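# Cell 3, book-to-organiser task: inspection after dropped-item fault

Inspected by: Bronwyn Sutcliffe
Date: 2019-02-20
Site: Zandton, upper room
Unit: Tovo arm on Mahuika mobile base
Fault ref: 2899

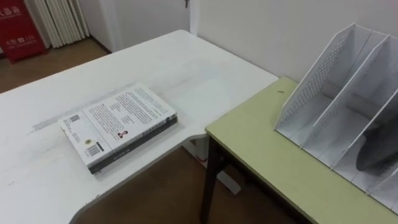
*Fig. 1. Work area: book on white desk, file organiser on green table.*

**Fault as logged.** Arm picked a paperback from the white desk and released it short of the organiser. Book fell between the two tables. No injury. Base did not stop until the operator pressed the handset button.

## Work area

- [x] Pick surface clear of other items. *Book only. Grey scuffs and one long streak on the desk top; clean before the next run.*
- [x] Book lying flat, back cover up, barcode uncovered.
- [ ] Tables level with each other. *Fail. Green table sits slightly lower than the desk. The task file has one height for both.*
- [ ] No open gap on the transfer path. *Fail. Floor visible between desk and table. Curved desk corner makes the gap uneven.*
- [ ] Floor clear. *Fail. Small red item near the green table's leg, pale object further down. Identify and remove both if loose.*
- [ ] Organiser slots empty. *Fail. Dark rounded object in the right-hand slots. Take out before any test.*
- [ ] Organiser fixed to table. *Not fixed. Moves under light hand pressure. Fit non-slip pads.*

## Arm and base

- [x] Emergency stop on base. Tested twice, both good.
- [x] Handset stop. Good.
- [ ] Grip-loss stop. *Fail. Signal reaches the controller but the stop is delayed by 300 ms, and is cancelled if the base is turning. Reported to Billmont.*
- [x] Gripper pads. Light wear, within limits.
- [ ] Speed limit near tables. *Set to 200 mm/s on the arm, no limit set on the base.*

## Room

- [x] Fire extinguisher cabinet in place by the radiator. Keep the base parking spot away from it.
- [x] Door closed during runs. *Add a sign on the outside.*
- [ ] Wall socket test label. *Missing.*

## Actions

1. Measure both table heights and enter them separately.
2. Close the gap or move the transfer path round it.
3. Billmont to supply corrected stop logic. No automatic runs before it is fitted and tested.
4. Repeat this sheet in full after the change. Manual jog only, two people present, until signed off.

Status: **out of service**
B. Sutcliffe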